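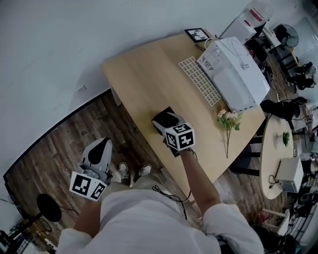

The Table by the White Wall

Every home I have ever lived in has had one table that does all the work, and it has never been the one I bought for the purpose. My mother's was a card table in the back hall. My own, for the last several years, has been a pale oak one that was meant for eating, and on which, by my best recollection, we have eaten Thanksgiving twice and a birthday cake standing up. The rest of the time it holds whatever has arrived in the apartment and not yet been told where to live.

I went looking for help with this in March, which is when I always go looking for help with things, and that is how I ended up spending the better part of a morning with Narendra Nautiyal, who has been sorting out other people's rooms in and near Sillmont for long enough that he now gets invited to the weddings of his clients' children. He prefers the word "tidying" to "organizing." Organizing, he told me, sounds like something you pay for, and tidying sounds like something your aunt does while she is waiting for the kettle, and he would like everyone to think of it the second way even though he does, of course, send a bill.

His whole approach begins with a table. He doesn't start with closets (he thinks closets are where people go to feel bad about themselves) or with the kitchen drawers, and he won't so much as look at a garage until you have been friends for a year. He wants the biggest flat surface in the main room, and he wants to hear what is on it and how long it has been there.

A light wood table suits him best of all. Pale oak, he says, is an honest color to work on. A black cord or a little dark gadget that would vanish on a walnut desk sits there like a beetle on a tablecloth until you do something about it. I had always thought of my table as merely hard to keep looking nice, so it was cheering to be told that it had been trying to help me.

What lands on a table

If you keep a list for a week, as he asks people to do, you find that the things on a table fall into families, and the families are much the same from house to house.

There is the big thing. In every home there is one, an appliance usually, too heavy to be shifted on a whim and too useful to be put away. It gets pushed to the far corner of the table, where it stays through several changes of season, and because its top is flat, or flat enough, things begin to gather there too. Cords, mostly. People coil a white cable on top of a white appliance with the very best of intentions, feeling that a coiled cable is a tidied cable, and there it sits.

Mr. Nautiyal is firm about this one. If the big thing has a vent, nothing belongs on top of it, coiled or otherwise, and the manual will generally tell you so if you still have the manual. Past that he is more forgiving than I expected. He doesn't insist on banishing it. If it gets used every day, let it have its corner, he says, but give it the corner properly: turn it so the cord drops straight behind the table, wipe under it, and don't let anything else lean on it. A big white box with clear wood all around it looks like a decision.

Then there are the pieces of things. A plastic grid, a rack, a shelf from something, a lid. I had four of these and could identify two. They are light and flat and they don't seem to take up any room, so they get laid down at whatever angle the hand happens to leave them, and from that moment the whole table looks unsettled. He showed me that just squaring a rack to the edge of the table will calm a room down by a surprising amount. I went home and tried it on a cooling rack and then walked in and out of the room a few times like a person in a furniture showroom, and I have to say he was right.

Squaring up is only first aid, though. A rack wants to stand on its side, in a slot, next to the other flat things. I bought an upright divider from Dirnix, a plain little thing that cost less than lunch, and it now holds all four of my mystery pieces beside the bookcase. I have since identified a third. It belongs to the dehydrator, which I gave to my sister.

The small black objects are the next family and the most numerous. Chargers, adapters, remotes, the part that goes into the other part. He picks each one up and asks what it's for, and if you can't say before he has set it down again, it goes in a shallow box with the date on it. The box is allowed to stay for 60 days. After that you are supposed to let it go without opening it, and I will confess to all of you that I opened mine.

The things we like

The last family is the one I was worried about, as I had a fear that I'd be asked to give up the nice things. I am fond of a picture on a table. I like a small black frame standing toward the back with a black-and-white photograph in it, and I like flowers, and for a good many years now the flowers have been artificial ones, on account of my cat and my forgetfulness.

He has no quarrel with either. A small frame at the back edge of a table is just where he'd put it, with a wall or a bit of open air behind it. What he objects to is the frame that has been slowly crowded forward, or sideways, or flat on its face. He asks people to set the picture down first, before anything else goes back, and to let the rest of the objects find their places around it. It is a sweet way to begin, and it changes how you go about the job.

Artificial flowers he takes very seriously. He used to be a snob about them, he said, until he spent an afternoon clearing the sitting room of a retired florist and found six vases of silk roses. The trouble with false flowers is that they never die, so they never get looked at again. A single sprig of pale pink blossoms with a good long stem is a lovely thing, and it deserves a narrow-necked bottle and a dusting now and then. Left lying on its side by the edge of the table, it catches on sleeves. (Mine caught on a cardigan all winter, and I had simply gotten used to wearing petals.)

For dust, he uses a soft makeup brush and works from the middle of each flower outward. I had been using the cool setting on my hair dryer, which moved the dust to the picture frame.

The second table

Here I should put in a word for the small round table. If you have room for one, and they take up so little, a round wooden table beside the big one will change your days. Mine came from the Prarunon outlet, where I had gone for a lamp. I had thought of it as a place for a cup. Mr. Nautiyal uses it as what he calls the waiting room. Whatever comes off the big table goes to the round one while its future is being considered, and because the top is small the considering can't go on forever. When it's full, you stop clearing and start putting away. He won't let anyone use the floor for this, or a bed. He has seen too many people sleep on a couch.

It helps if the two tables are friendly with each other in color. They don't need to match. Light wood next to light wood, even if the legs are different, reads as one long place to work, and against a dark floor the pair of them look rather handsome. My own floor is a dark brown plank, and it had never occurred to me how much of the room's gloom was simply that I'd covered up everything pale.

Stools are the other half of the arrangement. A round black stool can slide in under almost anything, and he likes a low one to sit on for the bottom shelf of whatever wire rack you have your cables on. I have a wire rack. I would rather not discuss the cables at the present time, but I will say that he recommends hanging them by type from hooks on the side, each with a scrap of masking tape, and that the Subramaniam family upstairs from me did theirs in one evening with a teenager and a pizza.

Keeping at it

When the table is clear you wipe it with a barely damp cloth, along the grain, and then dry it, and then you stand there for a while. He allows time for this in the appointment. People tend to run a hand over the wood. One man, he told me, went and got his wife from the yard.

After that it comes down to six minutes in the evening. He is particular about the number, having tried five and found that people spent most of it looking for the cloth. You put the picture where it belongs, square up whatever is crooked, carry the small black things to their box and check that nothing has crept back onto the top of the appliance. The rest can wait for the weekend, and some of it can wait a good deal longer than that.

I have kept it up since the spring with only two lapses, one of them caused by taxes. There's a jigsaw puzzle on the oak table at the moment, 300 pieces, a harbor with far too much sky in it. I asked whether that counted against me, and he wanted to know if I'd done the edges yet.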